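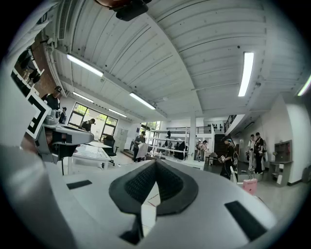
Mösli Hall, open workspace for hire

Mösli Hall is a bright, open room with a high ceiling, a light gray floor and large windows on the garden side. It is rented by the half day, by the day or by the month. Most of our guests use it for workshops, product tests, sample sewing and small trade meetings.

Light
The ceiling is white corrugated panel with open beams, and long fluorescent fixtures hang below it. You can switch them in two groups. By the window wall the daylight is good until late afternoon, so please put there the work which needs true colors.

Floor and tables
The floor is level and can carry carts and pallet trucks. White tables are included in the price. Our standard table is the Mitby 70, which is 70 cm deep and can be moved by two persons. If you need more tables, please write it in your request and we will bring them from the store room before you arrive.

Column
One white column stands near the center of the room. Please consider it when you draw your layout. Tape is allowed on the floor, but not on the column or on the brick wall.

Power
Every wall outlet is limited to 2000 watts. Extension cords of Tradetti are in the gray cabinet beside the entrance. Please roll them together after use.

Prices
Half day: 200 francs
Month, weekdays only: around 2000 francs, depending on the heating season
Deposit for monthly rental: 1000 francs
For a single full day, please ask us for the price.

In August the hall is closed for two weeks for floor care.

Booking
Selina Danzer answers the requests in English and German. For keys and deliveries, please contact Ambros Stöckli at least one day before.

Page updated March 26, 2023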